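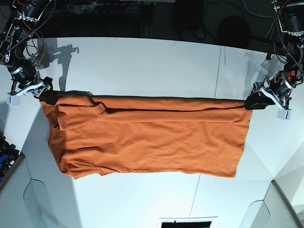 December, half past nine in the evening, workshop notebook

Kettle on, feet up, and I want to get this down before I forget the lot. Tonight was the first proper run-through of the hands-on tables for the winter late opening at Simdale, and I came away much happier than I expected to (tired, mind you, and with vinegar on both cuffs).

The pendulum table is nearly there. Yolandi and I hung the long one from the gallery rail and it swung beautifully, though the release catch still sticks if you pull it at an angle, and visitors will always pull it at an angle. I've filed the lip down a touch and rubbed a bit of candle wax on it. Roel thinks we should swap it for the magnetic sort he used at the Ladoso evening, and he may well be right, but I'd like to give the wax a chance first.

Red cabbage indicator: lovely colours, dreadful smell. Ayana made it up at lunchtime and by seven the whole back corridor knew about it. We agreed on lidded jars and smaller batches — 2 litres at a time, kept in the fridge until the doors open. She also wants white saucers in place of the glass dishes, so the pinks show up under the bar lighting. Good thought, and I'll ask in the café.

Kolbrún tried out her talk on us, the one about why we trust our memories more than we should. It ran to 49 minutes, which is too long for a crowd holding drinks, but I couldn't for the life of me tell her which bit to lose. Halfdan suggested moving the word-list trick to the interval so people can have a go at it themselves, and she liked that very much.

Tickets stand at 3,681 across the whole season, and the hall people will let us go up to 4,000 before they want extra stewards. Worth keeping an eye on!

Still to do: chase Szénási about the loan of the plasma globe, new batteries for the Brava microphones (the left one crackled all through Kolbrún's opening), and find out who has the key to the gallery cupboard — Roel says me, and I've turned out both coat pockets and my bag. Will look in the car tomorrow.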